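Pultgate Robotics Club: worktop tips for the tidy-up task

These notes are for anyone setting up the small-object task on a kitchen worktop before the Alesbridge round in May. Most of it applies equally well to a bench or an old table.

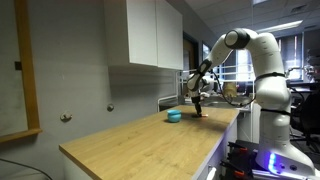
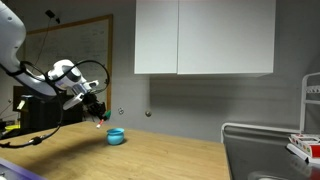
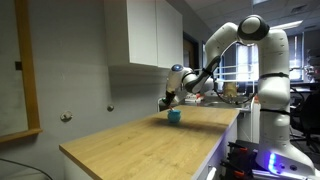

Clean the worktop before each session with a damp cloth and one drop of washing-up liquid, then dry it with a tea towel. Don't use spray polish. It leaves a film, and light objects slide on it when the fingers close. Use one small container and keep it the same all term. A short blue pot with a slightly flared rim does well on pale wood, as the colour is easy to pick out and the opening is wide enough for the fingers to go in. Avoid anything tall or narrow.

Leave the caps on marker pens. If ink does get on bare or oiled wood, dab it with a little surgical spirit on cotton wool, wipe with water, and stop as soon as the colour lifts. Test a hidden corner first. Old ink that won't shift can be rubbed down with 400 grit paper along the grain and then oiled again.

Keep cables out of the sink. Leave enough slack for the arm to reach its furthest point, move it there slowly by hand control, and look at the cable before running the program at full speed. Hook-and-loop ties are better than cable ties, which have to be cut off each time.

Check the clamp at the start and again after 12 runs. Put a scrap of thin cork under the jaws if the edge is painted. We marked the cork with pencil so that it goes back in the same place.

Draw the blinds if the sun reaches the worktop. Team Marty lost most of an afternoon to moving shadows before they tried this. The Derard team works with the ceiling lights on all day and has had fewer missed picks.

Store small objects in a lidded tub, and wash them with the mugs on Fridays.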